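Trundale Equipment Hire and Sales
Buying a picking arm: common questions
Last updated Jul 19, 2024

Do I have to buy outright?
No. You can lease any arm in the Drenia range over 60 months, or rent one by the week while you decide. Rental fees paid in the first 9 weeks come off the purchase price if you go ahead.

What does the quoted price cover?
The arm, its controller, one gripper and the first set-up visit. Electrical work, floor repairs and freight past the metro area are quoted separately. Ask for the freight figure early if you're in a regional centre, as it can change which model makes sense.

How much should I set aside for grippers?
Budget $400 for each extra gripper. Most shops end up with two shapes, and a spare of whichever one gets used most. 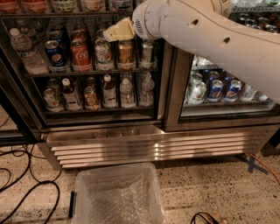

Will one arm handle everything we stock?
Start with a list of your products, sorted by shape and weight, and send it to us before you ask for a quote. Mixed shelves take more planning than full cases of a single item. A drinks cooler is a fair test: cans stand side by side with more stacked behind them, bottles fill the shelf below, and a water bottle may be lying on its side. A wedge-shaped gripper has to come in over the can tops, so measure the gap between shelves as well as the depth. If your shelves are adjustable, tell us the range.

What are the running costs?
The yearly service plan is $1119 per arm and includes parts that wear in normal use. Damage from knocks isn't included. Power use depends on the model and is listed on each data sheet.

How much floor space do we need?
Allow for the arm, the controller and whatever you are picking into, plus a clear path for staff. Cable covers aren't part of the standard kit. Add them to the order if people will be walking through.

Can we see one working before we sign?
Yes. Demonstrations are held at our Halvorsen Road site. Bring your own stock if you can, including the awkward items.

When do prices change?
Each March. Written quotes issued before then are honoured until their expiry date.

Who do I contact about leasing?
Sigrun Sandberg in our sales office handles lease applications and trade-ins, including older Wernska units.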